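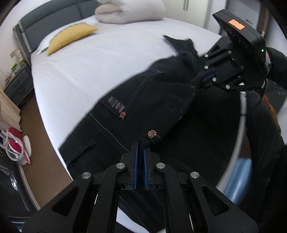
A pair of black jeans on a white sheet. Denim is among the items accepted under the new collection program.

Jenby Expands Household Textile Collection to All Residential Districts

03/12/2022

The Town of Jenby will extend its household textile collection to every residential district beginning in January, following approval of a service agreement with Soliman Textile Recovery. The program was previously limited to the Drandik district, where it has operated on a trial basis.

Under the agreement, residents may set out clothing, bed linens, towels and curtains for curbside pickup at no additional charge. Collection will take place every 2 weeks on the same day as paper and cardboard. Items must be clean, dry and placed in the tied yellow bags supplied by the Town. Each household will receive an initial set of bags by mail, and further bags may be picked up at the Public Works counter or at any branch of the Jenby Public Library.

The Drandik trial covered 2,239 households. Of these, 751 set out at least one bag during the trial period. The Department of Public Works reported that jeans, work pants and other heavy cotton garments made up the largest share of the material by weight, followed by towels and bed linens.

"Residents told us that they wanted a simple way to part with clothing that was too worn to give away," said Imani Athumani, Director of Public Works. "Many of them had been keeping it in closets for years. The trial gave us a clear picture of the bags, the routes and the staff hours that a full program would require."

Garments in wearable condition will be sorted for resale or donation. Denim and other cotton goods that cannot be worn again will be cut into wiping cloths or shredded for use in insulation and padding. Zippers, buttons and rivets do not need to be removed before collection. Residents are asked to empty all pockets and to fasten belts and buckles together.

The following items will not be accepted: carpets and rugs, pillows, mattresses, stuffed toys, and any textile marked by paint, oil or solvents. Shoes may be included if they are tied in pairs and placed in a separate bag.

The collection bags will be made by Plastix from recycled film and may be returned empty with the next pickup. During the trial, a number of bags split when filled with heavier clothing. The new bags are made of a thicker film and carry a printed fill line. Bags weighing more than 30 pounds will be left at the curb with a notice.

Residents of apartment buildings with shared waste rooms will not receive individual bags. Property managers will be contacted by the Department to arrange for a locked collection bin. Managers who wish to request a bin before that time may do so in writing.

The existing drop-off container at the Jenby Transfer Station will remain in service during regular hours. The container behind the former Drandik fire station will be removed once curbside pickup begins.

A schedule for each district will be mailed with the December water bill. Questions about the program may be directed to the Department of Public Works, Solid Waste Division, at Town Hall.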